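The Calendar Cubes

Urmas Mägi had promised the planner would work by 30th July, and it was already dark outside when Oanh Ninh came back with the tea.

"How many now?" she asked.

"Twenty runs. It stops always in the same place."

She put his cup on the windowsill, far from the keyboard, and sat down next to him. On the screen the simulated room was waiting. It was a plain room, and she had grown fond of it. There were two arms, a tray, and the cubes with the numbers, which should be put together so that they show the day of the month. Her grandmother in Lodhi had kept such a calendar on the kitchen shelf. As a child Oanh was allowed to turn the cubes every morning, and she had never once thought it was difficult.

"Show me the log," she said.

Urmas opened it. The left arm planned its path and the right arm planned its path, and then both of them waited. Each one had asked for the space above the tray, and each one had received the answer that the space was taken. There was no error. The program was called Clakia, and Clakia believed that everything was in order.

"They are too polite," said Oanh. "My uncles are like this at a door."

Urmas did not laugh, but he moved his chair a little so that she could reach the keyboard. They had worked in the same office at Tostach since March, and he had never before let her type on his machine. She noticed it and said nothing.

She found the function which gave out the space. It was written by somebody who had left the company for Prostia, and the only comment in it was "change later". She read it two times. When both requests came in the same step, each arm was shown the request of the other as if it was already granted. The function had no rule for who should go first.

"Who do you want to be first?" she asked.

He thought about this longer than was necessary. "The one who is holding something," he said at last. "If your hands are full, people should let you pass."

So she wrote it like that. It took six lines. Urmas read them over her shoulder, moving his lips, and asked her to change the name of one variable, and she changed it.

"And if both are holding?"

"Then the one with the shorter way to go."

"And if this is also equal?"

"Then the left one, Urmas. Drink your tea."

He drank it, although it had gone cold. Then he pressed the key, and the two of them leaned forward and opened the camera views one by one.

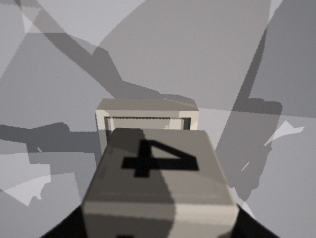
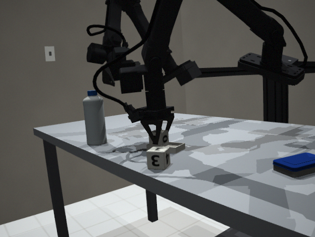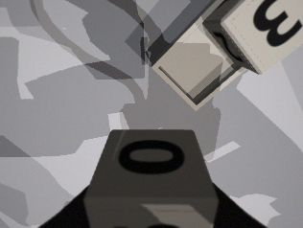
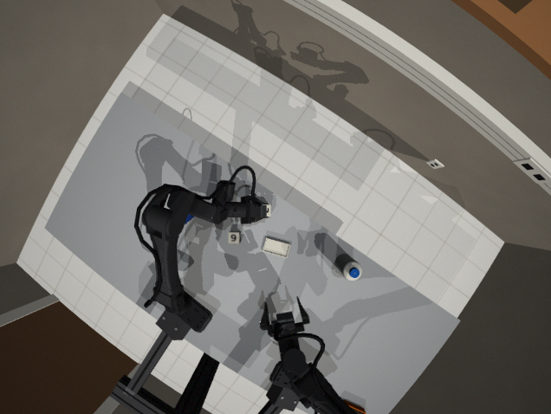

The last view, from high over the table: the left arm with a cube in its gripper, the right arm with its fingers open.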